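Facilities and Operations Forum > Equipment and Automation > Two-arm units for dish return and table clearing: present capability

Posted by vmikus_ops, March 22, 2023

Colleagues,

The Ternside dining office has asked my department for a position on automated handling of tableware in the staff cafeteria. The request covers three chores: collecting cups from tables, stacking them, and placing them in racks for the dishwasher. It does not cover washing or food preparation.

My preliminary view is that stacking and racking could be assigned to a machine within the next budget period, provided the cups are of one type. I would welcome comments from members who have evaluated such equipment, in particular on supervision requirements. 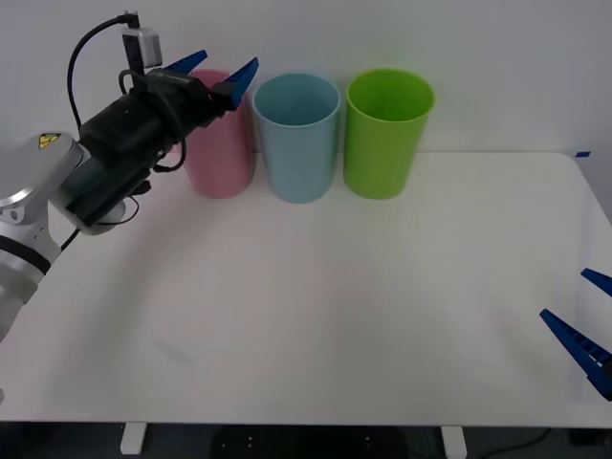 Two-arm workstation with three plastic cups, left gripper open at the pink one.

The cups we use are similar to these, straight-sided and a little wider at the rim. Our cafeteria has 343 of them in circulation.

Vlasta Mikuš
Operations, Ternside

Reply by mgowda

Ms. Mikuš,

I must disagree with the preliminary view. Three cups standing upright on a plain white table are a favorable case. Your cafeteria will present cups on their sides, cups with spoons and napkins in them, and cups that are half full. A unit that performs well on the first arrangement should not be assumed to perform on the others.

At Lundgren we reviewed a comparable proposal in September. During the vendor's demonstration the unit stacked 16 cups without a fault. We then asked for the same task with liquid left in the cups, and the vendor declined to proceed. The proposal was not approved.

Muthu Gowda
Lundgren Site Services

Reply by dishroom_lead

I supervise a dish room and would ask that the position paper include the time spent preparing work for the machine. If an employee has to empty every cup and set it upright first, the employee has already done most of the job. Putting it in the rack takes one more second.

I also note the blue and pink cups are touching. Please ask how the fingers are supposed to get between them.

Reply by vmikus_ops

Both points are accepted in part. Liquids and utensils would be removed by diners at the return counter, as they are under the current policy. With regard to cups in contact, a gripper may take hold of the rim from above, with one finger inside. I will request a demonstration of this from the supplier, Esik, with the cups pushed together.

Reply by h_rowe

The current policy at our site also instructs diners to empty their cups. Compliance was checked over one lunch period, and of 50 cups returned, 23 still contained liquid. I would not base a purchase on that policy.

Reply by mgowda

Mr. Rowe's figures are consistent with my experience. I would support a limited trial on clean cups coming out of the dishwasher, where the condition of each item is known. I cannot support table clearing at this time.

Reply by vmikus_ops

The draft will be amended so that unloading and stacking of clean cups is the only task proposed for trial. Table clearing will be listed as deferred. Members who wish to review the draft may send me their office address by private message.

Reply by dishroom_lead

Please send me a copy. Does the trial include lids?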